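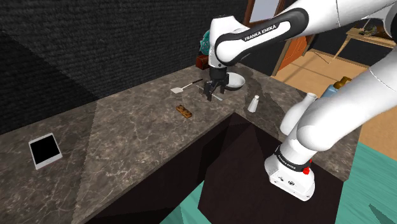 4.3 Recording a demonstration by remote control

Read section 4.2 first. The sales sheet says one good demonstration is enough. We have not found this to be so, and you should plan for 18 at the least.

1. Start the Traltholm session and load the kitchen counter layout.
2. Move the hand controller slowly until the arm follows. If it jumps, stop and centre the controller again.
3. Open the gripper and bring it down over the object, fingers pointing straight down.
4. Close, lift, move and release. Pause briefly between each.
5. Press Save, or Discard if you fumbled. Be strict with yourself.
6. Reset the layout and repeat from step 2.

Note: Thin utensils lying flat are the hardest thing to pick up. Practise on the block before you record any.

Note: The "quality score" shown after saving mostly rewards smooth movement. Stepan Demchenko got 9 out of 10 for a run in which he never gripped anything. Watch the replay before you believe the number.

Caution: A task learnt in simulation may not carry over to a real arm – treat any claim that it will as untested. Keep the speed limit on for the first 200 real runs and stay within reach of the stop button.

For shared recordings, see 4.4.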